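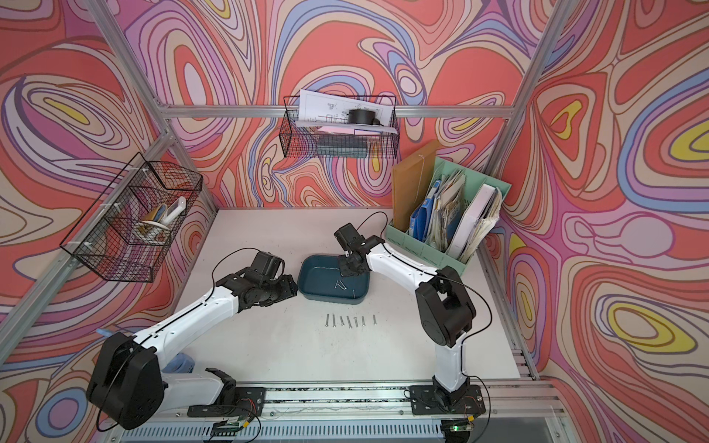 April, green speed notes, evening

Finally got the new test strip of carpet down on rink 2 and it runs beautifully! Leonilde and I rolled it twice before tea, brushed it end to end, and then couldn't resist sending a few woods up before the tape was even out.

Setup: the Calado underlay, carpet stretched from the far ditch toward us, weights along both edges. Judite timed. We're taking speed the usual way, seconds from release until the bowl stops at the jack, jack on the 27 m mark. First three deliveries on the forehand: 13.1, 13.4, 13.2. The old carpet never gave us three that close together. Backhand was a touch slower (12.8, 12.6, 12.9) and I want to know why. Zohreh thinks the nap is lying toward the clubhouse side. Could be. Brush it the other way tomorrow and repeat, same bowls, same person delivering. 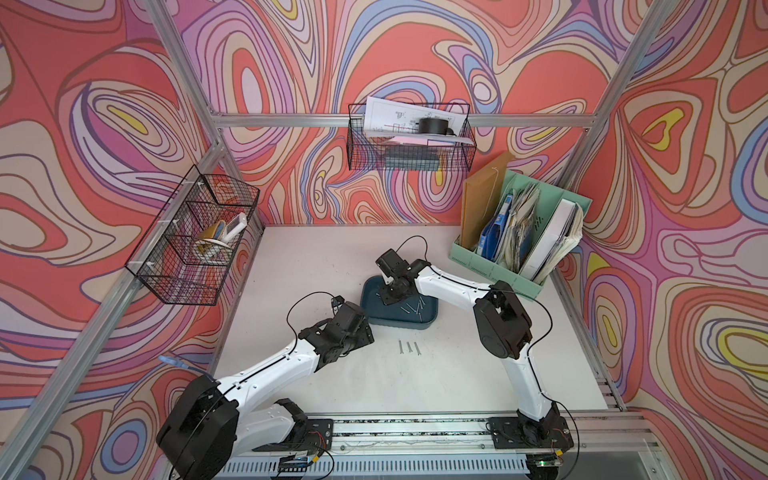
The draw is what got me excited. With the Stilus bowls you can take a good wide line and they hold it right until the last couple of meters, then come in lovely and late. Wayne's older set turned in sooner and finished narrow nearly every time. Worth weighing both sets: one of his came out at 1,420 g and I haven't done the others.

Seam at the near end still shows. A slow bowl crossing it gives a small hop, a quick one doesn't seem to care. Pulled it tighter by 2 mm and the hop got smaller, so more of the same, but gently (Deolinda, please don't use the big stretcher on it!).

Ordered 100 more edge pins from Adberg. The join tape we have left is 855 cm, enough for this rink with a bit over.

Still to do:
brush against the nap, retime both hands
weigh Wayne's set
check the level at the far ditch, left corner looks low
ask Cuvel how long the underlay needs to settle

Judite wants a proper roll-up on it before finals night. Me too. Kettle off, lights off, back at 9 in the morning.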